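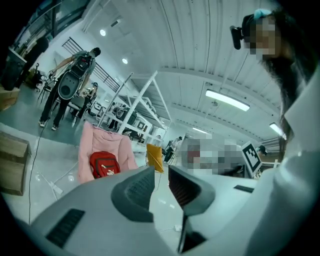

Fig. 1. Hand-held gripper with the two fingers open.

Public Administration, Unit 2: Who Works for an Elected Office?
Course handout by Rory Geddes
Last updated: 2018-09-20
Shares: 32 | Comments: 2

1. What the unit is about

In the first unit we looked at the permanent civil service. Now we go to the people who sit very near to the elected politician: advisers, secretaries, speech writers, press staff, drivers, and so on. In most countries these people are called personal staff or political staff. They come with the politician and normally they leave with the politician.

Students often mix up two questions. The first question is who pays the person. The second is who can dismiss the person. A legislative clerk and a political adviser may both be paid from public money, and their desks can be in the same corridor. But the clerk serves the chamber, under the rules of the chamber, and the adviser serves one member. Please keep these two questions separate in your written work.

2. Three ways of giving staff to members

a) Fixed number. Every member gets the same number of posts. The system is easy to control, but a member from a very large rural district has the same help as a member from a small city district.

b) Fixed budget. Every member gets a sum of money and decides how to divide it. One member hires a single senior adviser, another hires several junior people. Control is more difficult here, and the titles of the posts tell us very little about the real work.

c) Pool. The staff belong to a party group or to a committee and the members share them. Small parties usually complain about this system, with good reason, as the pool is often divided by seats.

Many legislatures use a mix. When you read a staff regulation, look first at the definitions. If the word "aide" is not defined there, you will have problems later with every number in the text.

3. Case: the Graltside assembly

We use the teaching case of Graltside, a regional assembly with 32 members. Under its rules each member may appoint 2 aides. The presiding officer is outside this limit and may appoint "such staff as the office requires." The rule was written when the office was small and it was never changed.

After some years the office of the presiding officer had 50 people on its list. Some had a contract, some had only a letter of appointment. In April the finance department asked for a list of duties for each person. For several names the office could not give one.

The opposition leader, Plestberg, said in the debate that the office had become "a second assembly without voters." The presiding officer, Gunn, answered that the petitions office, which receives around 4,000 letters in a year, was inside the same list, and that it was unfair to compare it with the staff of an ordinary member. Both statements can be found in the case file. I ask you not to decide too fast which side is right. The letters are real work, but the number of letters does not explain the persons without any duties.

The new rule has the following main points:
- petitions staff move to the secretariat of the assembly;
- the presiding officer receives a fixed budget, published each year;
- every appointment needs a written description of duties;
- an aide cannot hold a paid position in a party at the same time.

The last point was the most disputed. Vandska, the smallest party in the assembly, has few paid people and had used the same persons for both jobs.

4. Terms to know

Letter of appointment: a short document which gives a person a post, often without the protection of a full contract.
Secretariat: the permanent, neutral staff of a chamber.
Ceiling: the highest number of posts, or the highest amount of money, that is allowed.
Patronage: giving public posts as a reward for loyalty. Be careful with this word. It is an accusation as well as a technical term, and in an essay you must show the evidence for it.

5. For the seminar

Please read the case file before the seminar, including the annex with the old rule. The annex is scanned badly, but one can read it. Prepare short notes on these points:

- Under the old rule, who could have refused an appointment made by the presiding officer?
- Would a fixed number have worked better for this office than a fixed budget?
- Does moving the petitions staff reduce the cost, or does it only change the place where the cost is written?

Your notes will not be graded, but I will collect them. The longer essay comes in Unit 3, and you may use the Graltside case there if you also compare it with one legislature of your own choice. Ask me before you start if the staff rules of that legislature are not available in English.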